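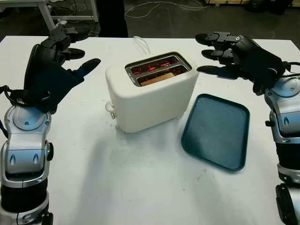
A stuck bread lever is a small fault with a big smell, and it's the one I get asked to write up most often! We had ours in February 2021, on the morning the Fommont routine (that's our name for the two-armed toast job) did every step it was told to and still gave us charcoal. The arms pressed the lever, waited, and reached in for toast that hadn't come up. Since then I've become a real fan of the plain toaster for this kind of work – two slots, a little white lever on the side, elements that glow orange-red so you know for certain the power is on. There's so much to learn from one, and most of these tips will do you good in an ordinary kitchen too.

What went wrong

The routine went by the clock. It gave the bread 130 seconds and then moved on, with no check that the slice had risen. The catch inside the toaster had gummed up with crumbs, so the lever stayed down and the elements stayed on. By the time the smell reached us the slice was black on both faces and the next one was already in the plan. No flames, thank goodness, but plenty of smoke, and the windows stayed open until lunch.

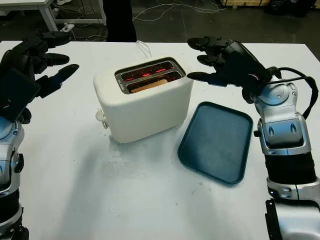 Bread down in the near slot, elements glowing, tray at the ready.

Tips for the toaster

Unplug it and let it cool all the way before you do any cleaning. Then pull out the crumb tray, tip it, and brush it with an old pastry brush. Hold the toaster upside down over the sink and give it a gentle shake. You'll be amazed at what falls out!

Work the lever up and down by hand with the plug out. It should spring back every single time. If it drags, clean again, and if it still drags, get a new toaster. Don't oil it.

Never go in after a stuck slice with a fork or a knife, and that goes for metal fingers as well. Pull the plug first, always.

Keep the space above the slots clear. No shelf, no curtain, no paper towels.

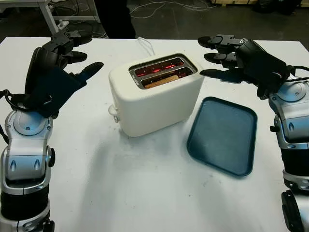
Tips for the automatic part

Check for the result as well as the time. Ours now looks for the edge of the slice above the slot before a hand goes anywhere near it, and if it sees nothing it stops and beeps. I love that beep.

Put the toaster on a switched outlet that a person can reach without leaning past the arms. Try the switch before the first slice of the day.

Tie power cords back, well out of the way of anything that moves. A snagged cord can drag a hot toaster a long way.

Run 2 slices by hand before you let the routine have a turn. We log these under Plirard, which is just the name of our test notebook, and the sticky catch would have shown up there if we'd bothered that morning.

We've made more than 100 slices since the fix, and I still stand by the switch for every one of them. Rye is next, in March.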